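Our robot can see the keys but keeps missing the pick-up. Help before December?

Posted by Mwanaisha Massawe in Clubs and Student Projects

Hi all, first post so be gentle. I help run the after-school robotics club at Midton and we've entered the Tarnari household challenge, which is the one where your robot has to fetch ordinary bits and bobs from ordinary furniture. Our students (mostly fifteen and sixteen, very keen, very loud) picked the keys task. The robot goes up to a table, finds a bunch of keys, picks it up and drops it in a tray. Easy, we thought!

The driving is fine. The arms are fine, or at least they go where we tell them to. Finding the keys is the bit that's going wrong. We wrote our own little detector using pictures the students took and labelled themselves, 1000 of them, which nearly caused a mutiny. On those it does really well. Put it on the robot and it gets the right spot perhaps every other go, and then the gripper closes on thin air just beside the ring. Sometimes it goes for a completely different bit of the table and looks terribly pleased with itself.

We get 5 tries at the competition and 4 have to be good to go through to the next round. At the moment I wouldn't put money on two. The team (they call themselves Lakier, don't ask me, it was voted on) has tried turning the confidence setting up to 70 per cent and all that did was make it stop seeing keys altogether half the time.

Is it the pictures? The lights? Do we need a better camera? We've got no budget for a better camera, so please say it isn't the camera.

koech_tinkers

Not the camera, I'd bet my lunch on it. My lot had this exact thing two years ago with spoons. How were your training pictures taken? If the students did them on their phones, standing up, with the keys nicely in the middle and close to, then the detector has learned what keys look like to a teenager with a phone. The robot's view is from its own head, at its own height and angle, and the keys come out tiny.

Have a look at what it's really working with and you'll see how little there is to go on. I keep one from our own practice runs stuck in the front of the club notebook, same job as yours, keys on a table:
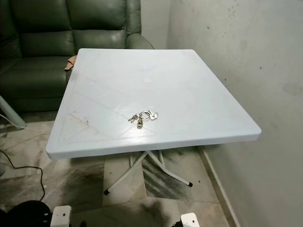

Page last modified: December, 16:40

See how small the bunch is compared with the tabletop? There's one key poking out to the left, another with a rounded head on the right, the ring between them, and the whole lot is silvery metal on a pale top. Then there's a beige disc near the middle which ours adored. It went for that disc again and again. The scuffs and scratches didn't help either, they make lines all over the place and a thin key is basically a line too.

What sorted it for us was taking a fresh lot of pictures through the robot's own camera and throwing out most of the phone ones. Move the keys between every shot, turn them over, bunch them up, spread them out. And take plenty with no keys at all, just the table with its marks, so it learns that a round thing on a table isn't always treasure. Put your confidence back down while you're at it, you were only hiding the problem.

For the closing-on-air bit, aim for the middle of the ring and not the middle of the box the detector draws. With a key sticking out to one side the box gets dragged over that way and the gripper follows it. Took us ages to spot that one and I felt a right fool.

pennyworth

buy a bigger keyring lol. put a big orange tag on it and look for orange. job done

Mwanaisha Massawe

Ha, the rules say plain keys, no tags, or believe me we'd have done it. Koech, you're a star. I asked, and yes, every single picture was off a phone, and most were taken on the same desk by the same girl. We're starting again through the robot tomorrow at half past three, biscuits provided. I'll try the ring thing first though, as that's only a few lines to change and they'll want to see something move!

koech_tinkers

Good plan. Do some with the blinds down as well, shiny keys look quite different under the ceiling lights. Shout if it starts chasing the disc.

Related posts
Gripper fingers keep slipping on smooth mugs
How do you label pictures without the students revolting?
Tarnari challenge: which tray did you use?
Robot drives in a curve when told to go straight
Midton club looking for spare batteries

We use cookies to keep you signed in and to count visits. By carrying on you agree to this. Change cookie settings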